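Speaker notes, long version
Talk: House rules for arms that pick things up
10 Apr 2022

(Slide 1, title. Leave it up while people find seats.)

Hi everybody. I'm Hildegard Lindemann, I look after handling rules at Jernora, and yes, that is a job. I've got 15 minutes plus questions, so I'm going to talk fast and skip the company history. If you want the company history, buy me a coffee.

(Slide 2, the binder)

When I joined, our rules for the arms lived in a binder. Big blue thing, everybody was proud of it. I asked five people when they'd last opened it and got five very creative answers. So the talk is really about how we went from the binder to one page taped up by each cell, and which rules made it onto the page.

Quick note before I start — I'm talking about house rules, the stuff that sits on top of the formal safety standards. You still need your risk assessment. You still need whatever your country and your insurer ask for. Please don't go home and tell your boss that Hildegard said one page is enough!

(Slide 3, "Write it so you can catch somebody breaking it")

First thing I look for in a rule is whether two people would agree that it was broken. "Handle heavy parts with care" was in our binder. I love that sentence, it's so polite, and I have no idea what it means. We swapped it for "no lift over the cell edge" and "no hand inside the line while the arm is enabled." You can stand there and see if that's happening or not.

Nazar Nazarenko hated my first draft of this, by the way. He runs the Sterkgate site and he sent it back with 60 comments. Most of them were the word "who?" Who enables it, who signs, who gets called. He was right and I was grumpy for a week. Now every line has a role next to it. (Pause. Sip water.)

(Slide 4, the numbers slide, don't linger)

We logged 3,215 picks in December under the new page. I'm showing you the number so you know we had a decent pile to look through, and I'm not going to pretend it's a study. What we did with the log was read the stops. Each stop got a short line in plain words: what the arm was holding, where it was headed, who pressed what. If you only take one habit home, take that one. Codes are great for charts, but a sentence is what you'll want in front of you when you're arguing over a rule.

(Slide 5, "Simulate first, and simulate the mess")

Okay, my favorite part. Our rule 2 says that any new object goes through simulation before it goes near a real arm. Fine, lots of places do that. The part I fought for is the second half of the rule, which says the simulated table can't be tidy.

For ages our test layouts had one part, dead center, on a bare surface. Lovely pictures. Then you walk over to a real bench and there's somebody's pen on it, and a box, and the thing they took out of their pocket. So a layout now needs other objects on the table, and they have to be different sizes and shapes. Flat ones too, please, flat ones are easy to forget about. And the room around the table stays in, furniture and all.

(Click. Let them look at it for a second before talking.)

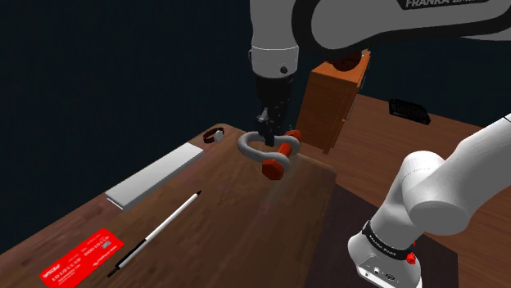 Rule 2 in simulation: bow shackle held over a table with a watch, a box, a pen and a payment card on it.

So, a shackle. I like shackles for this talk because they're awkward. There's a big hole in the middle, there's a pin going across, and the outline changes a lot depending on how you turn it. The fingers are down in the opening there, and that brings up a question we put on the review form: which part of the object is the grip supposed to be on? Write it down before you run it. Bow, pin, whatever you decide. If the form says bow and the run ends up on the pin, that's a fail on our page even if the thing gets to where it was going.

Somebody always asks me if that's too strict. Maybe it is! But I've sat through reviews where we decided after the fact that the grip we got was the grip we wanted, and I'd like to never do that again.

The other line on the form is about the carry path. What does the held object pass over? Look at the left half of that table and ask which of those things you'd be happy to have a shackle dropped on. I'd keep it away from the watch, personally. Reviewer marks the path, somebody else signs it. Two names, always 2, and they can't be the same person in different hats.

(Slide 6, "What we threw out")

Going quicker now. We dropped the rule about color-coding the objects, because people spent more energy on the colors than on the objects. We dropped the weekly checklist and kept the one at shift start. Our Cungate people asked to keep a paper copy of everything and I said sure, if the paper has a revision number on it. Hrytsenko is the name of our log viewer, in case you see it on the slide and wonder. It's a plain list with a search box and I will defend it to anyone.

(Slide 7, "Changing the page")

Anybody on the floor can propose a change. It has to fit on the page, so if you add a line you've got to nominate one to go. Exceptions last up to one shift and then they expire by themselves — no renewals over the phone.

(If short on time, skip to the contact slide. If not, tell the story about the laminator.)

Questions. Repeat each one into the mic before answering, the back rows couldn't hear last year. The template for the page is at the Jernora table by the door, take a couple.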